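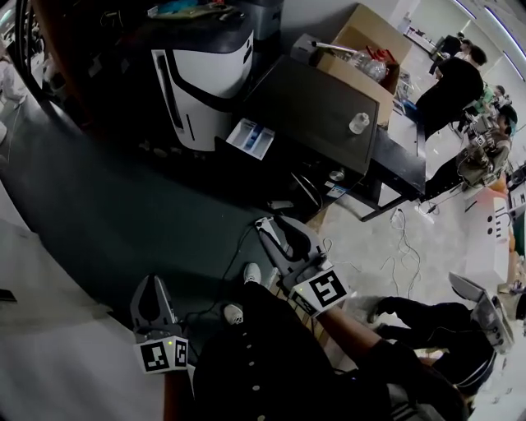
左右の手のグリッパー。どちらも開いた状態

件名: Re: [vutcombe-ja] ミュート単語のサーバー移行、みなさんどうしてます?

こんばんは、森下です。

Aidanさんの投稿を読んで、あー同じところで引っかかってる人がいた!と嬉しくなってしまい、夕飯の片付けを放り出して書いてます。長くなりそうなので、お急ぎの方は途中の「手順」のところだけ拾ってください。

Aidan Mulcahy さん wrote:
> 日本語でうまく書けているか自信がありませんが、質問させてください。
>
> Vutcombeを16に上げたら、設定の「ミュート」の画面が変わりました。
> 以前は端末の中にリストがありましたが、今はHasevbridgeのアカウントに
> 保存するという説明が出ます。「移行する」を押したところ、一部だけが
> 移って、残りは「保留中」という灰色の表示になりました。
>
> 私のリストは311語あります。多いのはわかっています。スポーツの結果を
> 見たくないので、チーム名と選手名を全部入れているからです。録画を夜に
> 見る生活をしているので、これがないととても困ります。
>
> わからないのは次のことです。
> ・保留中の単語は、今もミュートとして働いているのでしょうか。
> ・移行をやめて、端末だけの保存に戻すことはできますか。
> ・タブレットのほうはまだ15のままです。このまま使って大丈夫ですか。
>
> 昨日はタイムラインを開いて三秒で決勝の結果を見てしまいました。
> とても悲しかったです。
>
> Aidan

決勝の結果、お気の毒です……。私はスポーツではなくて連続ドラマのネタバレよけに使っているんですが、気持ちはものすごくわかります。しかも三秒って。

で、日本語はまったく問題なく読めます。私のメールよりよほど整理されているので、ご心配なく。

順番に、わかる範囲で書きますね。

> ・保留中の単語は、今もミュートとして働いているのでしょうか。

うちで試したかぎりでは、働いていません。ここが今回いちばん不親切なところだと思っています。画面に灰色で残っているから、なんとなく「待ち行列に入っているけど有効」みたいに見えるじゃないですか。でも保留中の単語を含む投稿をサブのアカウントから流してみたら、普通にタイムラインに出てきました。二度やって二度とも出たので、少なくとも私の環境ではそうです。

理由はおそらく上限です。サーバー側に置けるミュート単語は200語までで、移行画面の下の「詳細」を開くと小さい字で書いてあります。(あそこを開く人がどれだけいるのか!)Aidanさんの311語だと、入りきらなかったぶんがまるごと保留に回っている計算になります。どれが先に移るかは、登録した日の古い順でした。なので最近追加した単語ほど保留になりがちで、つまり「今まさに見たくないもの」から順に漏れるわけです。私も先月までのドラマの役名はしっかり守られているのに、今クールのぶんが全部素通しになってました。順番が逆のほうがありがたいんですけどねえ。

あと、これは別の話なんですが、サーバーに送るときは50語ずつまとめて送っているようです。回線が途切れると、その束だけ失敗して保留に入ることがあります。この場合は上限とは関係ないので、「再送」を押せば素直に移ります。私は地下鉄の中で移行ボタンを押すという愚かなことをしたので、両方の理由の保留が混ざって、しばらく何が起きているのかわかりませんでした。見分け方としては、保留の単語を長押しして「再送できます」と出れば通信のほう、「空きがありません」と出れば上限のほうです。

> ・移行をやめて、端末だけの保存に戻すことはできますか。

できます。ただし場所がわかりにくいです。設定のミュートの画面には戻すボタンがなくて、「アカウント」→「Hasevbridgeと同期する項目」→「ミュート」をオフ、です。オフにすると「サーバー上のリストを端末にコピーしますか」と聞かれるので、必ず「コピーする」を選んでください。「しない」を選ぶと端末側は保留だった単語しか残りません。私はやりました。古いほうがきれいに消えて、昔懐かしい広告系の投稿がどっと流れてきて、それはそれで同窓会みたいでした。

端末保存に戻した場合、単語数の上限は前と同じで、特に制限は見当たりません。そのかわり、端末ごとに別々に登録することになります。

> ・タブレットのほうはまだ15のままです。このまま使って大丈夫ですか。

これはちょっと注意かもしれません。15はサーバー側のリストを読みに行かないので、タブレットの中の古いリストだけで動きます。それ自体は平和なんです。問題は、あとでタブレットを16に上げたときに、もう一度移行画面が出ること。そこで「移行する」を押すと、サーバー側と端末側が合わさって、同じ単語でも全角と半角が違うと別の単語として数えられます。私はこれで枠をだいぶ食いつぶしました。「ＣＭ」と「CM」が並んでいるのを見たときの脱力感といったら!

タブレットのほうは上げるときに「移行しない」を選んで、サーバー側を読み込むだけにするのが無難だと思います。

さて、手順です。うちでいま落ち着いているやり方を書いておきます。もっといい方法がある方はぜひ教えてください。

手順
まず同期のミュートをオフにして、「コピーする」で全部を端末に戻します。次に、ミュートの画面の右上のメニューから「書き出し」を選ぶと、一行に一語のテキストファイルができます。これをパソコンに送って、Grisdaleで開きます。Grisdaleは前にこのリストでも話題になった単語リストの整理ツールで、全角と半角をそろえて重複をまとめてくれます。並べ替えは切っておいたほうがいいです。登録順が崩れると、あとで移行するときにどれが残るのか読めなくなります。

それから中身を減らします。ここは手作業です。選手名をぜんぶ入れていらっしゃるとのことなので、フレーズのミュートに置き換えられるものがないか見てみてください。16からは「〇〇戦」のように、前に何が来ても引っかかる書き方ができるようになっています。単語の頭にアスタリスクを付けるだけです。たとえば「*戦」にすると強すぎて「挑戦」も「苦戦」も消えてしまうのでおすすめしませんが(やったことがあります。タイムラインから人々の前向きな話が消えました)、「*優勝」とか「*サヨナラ」くらいなら実用になると思います。いや、サヨナラは危ないかな。退職の挨拶が消えるかも。

減らし終わったら、優先したい順に並べたファイルを「読み込み」で戻して、同期をオンにします。読み込みの場合、登録日は全部その日になるかわりに、ファイルの上から順に扱われるようです。なので大事なものを上に置けば先にサーバーに入ります。入りきらなかったぶんは保留に残るので、それは諦めるか、タグのミュートのほうに逃がすか。タグは単語とは別枠で数えられているみたいで、チームの公式タグがあるならそっちに移すだけでもかなり楽になるはずです。

Aidanさんの場合は、夜に録画を見るまでの間だけ見えなければいいんですよね。だったら「期限つきミュート」も試す価値があると思います。これは前からある機能で、単語ごとに翌朝六時まで、とか決められます。期限が切れた単語はサーバーの枠からも外れるので、試合のある日だけ入れておけば上限をあまり気にせずに済みます。毎回入れるのが面倒なのは、まあ、面倒です。セットにして名前を付けておけるといいのにな、と前々から思っていて、要望フォームには送りました。返事は自動返信だけです。

ついでに、前に使っていたDufourとの比較も少しだけ。Dufourのほうはミュートが全部端末側で、上限もないし、動きも単純でした。私が乗り換えたのは、タイムラインの読みかけの位置が端末間でそろわなかったからで、ミュートに関しては正直いまでもDufourのほうが好きです。特に、ミュートした投稿の場所に薄い線が一本入るのがよかった。「ここに何かあったな」とわかるんですよ。Vutcombeは完全に消えるので、会話の途中が抜けて、友人が急に虚空に向かって怒っているように見えることがあります。先日もそれで、どうしたのかと心配して連絡してしまいました。ドラマの最終回に怒っていただけでした。

それと、Gopinath Iyerさんが二月に書いてくださった「通知はミュートの対象外」という件、16でも変わっていません。タイムラインでは消えているのに、友達がその投稿を私宛てに引用すると、通知欄にばっちり本文が出ます。ロック画面にも出ます。Aidanさん、ここも要注意です。せっかくリストを整えても、親切な友人が「見た?」と引用してきたらおしまいなので……。設定の「通知」→「本文を表示」をオフにすれば、差出人の名前だけになります。私はドラマの放送がある晩だけオフにしていて、翌朝戻し忘れて、仕事の連絡の中身が見えずに慌てる、というのを繰り返しています。

Gopinathさん、もし読んでいらしたら、あのとき書かれていた「キーワードを含む通知だけまとめて後で届ける」設定、あれは16でどこに行ってしまったかご存じですか?15では通知の画面の一番下にあったと思うんですが、どこを探しても見つかりません。名前が変わっただけのような気もするし、なくなったような気もします。更新内容の一覧には何も書いてありませんでした。

もう一つ、みなさんにも聞いてみたいことがあります。ブラウザ版でHasevbridgeを見ている方、ミュートの反映にどれくらい時間がかかりますか?うちでは端末で追加した単語が、ブラウザのほうにはしばらく効かなくて、いったんログアウトすると効くようになります。職場のパソコンはログアウトすると再ログインの手続きが面倒なので、他に手があれば知りたいです。再読み込みだけではだめでした。ブラウザを替えても同じだったので、拡張機能のせいではないと思っています。

書き忘れていました。移行をやり直すときは、パソコンに送った書き出しファイルを消さないでおいてください。私は一回目のファイルに上書きしてしまって、重複を消しすぎたことに気づいたときには元のリストがありませんでした。何をミュートしていたかって、意外と思い出せないものですね。流れてきて初めて「あ、これ入れてた」とわかるという。

Aidanさん、もし同期をオフにした時点で画面の表示が私の書いたのと違っていたら、そのまま進めずに一度ここに書いてください。機種によってメニューの位置が違うという話も聞いたことがあるので。次の試合までに間に合いますように!

森下

--
vutcombe-ja メーリングリスト
返信はリスト全体に届きます。個人宛ての場合は宛先をご確認ください。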